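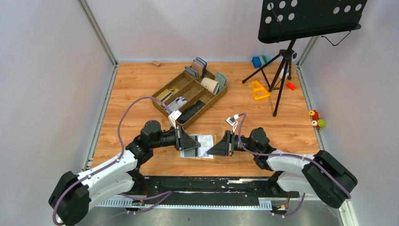
Section 6: Finishing and caring for your Murkano timber tabletop

This section covers oiling a new top, routine cleaning, and repairs to small marks. It applies to the solid timber tops in the Murkano range. If you bought the Kurno bench with a painted top, skip to Section 7, as oil will not soak into the paint and will stay sticky.

Your top leaves the workshop sanded and unsealed. It can be assembled and stood on its frame in this condition, but do not put it into daily use until it has had its first coats of oil.

Before you start

You will need:

Sopacua hardwax oil, clear or warm (one tin is enough for a single top, both faces)
lint-free cotton cloths
a white non-abrasive pad
fine sandpaper and a cork block
a vacuum cleaner with a brush head
nitrile gloves
masking tape
a metal bucket with a lid, half filled with water

Work somewhere with good airflow and out of direct sun. A garage with the door up is suitable. Avoid very humid days, as the oil will take much longer to cure. In the northern parts of Queensland, customers generally get better results in June than over the wet season.

CAUTION: Cloths soaked in oil can heat up and catch fire without a flame or spark. Put each used cloth straight into the bucket of water and close the lid. Do not leave cloths scrunched up on the bench or drop them in a household bin while they are still damp with oil.

6.1 Preparing the surface

1. Remove the protective sheet and check both faces for transit marks. Report any damage before oiling. A finished top cannot be exchanged.

2. Leave the top indoors in the room where it will live for at least 3 days. Lay it on battens so that air can reach the underside.

3. Sand lightly along the grain with the cork block. Keep the pressure even and do not stop in one spot. Round over the sharp arrises with two or three strokes.

4. Vacuum the surface, then wipe it with a dry cloth. Do not use a tack cloth. The residue can stop the oil from soaking in.

5. Mask any metal fittings you have already attached.

Note: Wavy or figured grain changes direction along the board and can look rough after sanding. Follow the length of the board, even where the figure runs off at an angle. Any remaining fuzz will come away when you buff between coats.

6.2 Applying the first coat

1. Stir the oil thoroughly with a flat stick. Do not shake the tin. The wax settles at the bottom and must be lifted through the liquid.

2. Turn the top face down and start with the underside. Both faces need the same number of coats or the top may cup.

3. Pour a small amount onto a folded cloth and work it in with overlapping strokes. Cover one board at a time, including the end grain.

4. Wait 14 minutes, then wipe off everything that has not soaked in. The surface should look satin and feel barely greasy. Shiny patches are surplus oil and will dry tacky.

5. Leave overnight, turn the top over and repeat on the upper face and edges.

End grain drinks more oil than the rest of the board. Go back to it after the first wipe and apply a little more if it has turned dull.

6.3 Second coat

1. When the first coat is dry to the touch, rub the surface lightly with the white pad. Vacuum off the dust.

2. Apply the second coat more thinly than the first. Wipe off and buff with a clean cloth.

3. Let the top cure for 6 days before putting anything heavy on it. Keep it dry during this time. Light use with a cloth under hot or damp items is fine once the surface no longer smells strongly of oil.

Some owners like a third coat on kitchen tables. This is optional. Extra coats add a slight sheen but will not fix a coat that was left too thick.

If the surface is still tacky after two days, dampen a cloth with a little fresh oil, rub the tacky area until it loosens, and wipe it dry at once.

6.4 Colour

Clear oil will deepen the timber and bring out the contrast between the boards and the darker figure. Warm oil pushes pale timber towards honey or orange-brown. Test it on the underside first, near a corner, and look at it in daylight before you commit.

All of our timbers shift in colour over the first year. Move lamps, placemats and fruit bowls from time to time so the top ages evenly. Extension leaves stored in a cupboard will stay paler and catch up slowly once fitted.

6.5 Routine cleaning

Wipe spills as they happen. For everyday cleaning use a well wrung-out cloth with Zestgate timber soap, diluted as shown on the bottle, and dry the surface afterwards.

Do not use:

bleach, ammonia or vinegar
cream cleansers or scourers
steam mops
silicone spray polish

CAUTION: Silicone polish soaks into the timber and stops fresh oil from bonding. A top treated with it has to be sanded back completely before it can be oiled again.

6.6 Small repairs

White ring from a mug: rub along the grain with the white pad and a few drops of oil. Wipe dry.

Shallow scratch: sand with a fine grit of up to 3000, feathering out past the mark, then oil the area and buff.

Dent: lay a damp cloth over the dent and touch it briefly with a warm iron. Lift, check, and repeat if needed. Let the timber dry overnight before sanding and oiling.

Black stain around a screw or a steel tin: this is a reaction between iron and tannin. Do not sand it. Contact us for advice first.

Re-oil the whole upper face when water no longer beads on it.

Finishing questions go to Suryani Tambunan in the workshop. For replacement boards, leaves and fittings, ask for Américo Calado and have the number from the underside label with you.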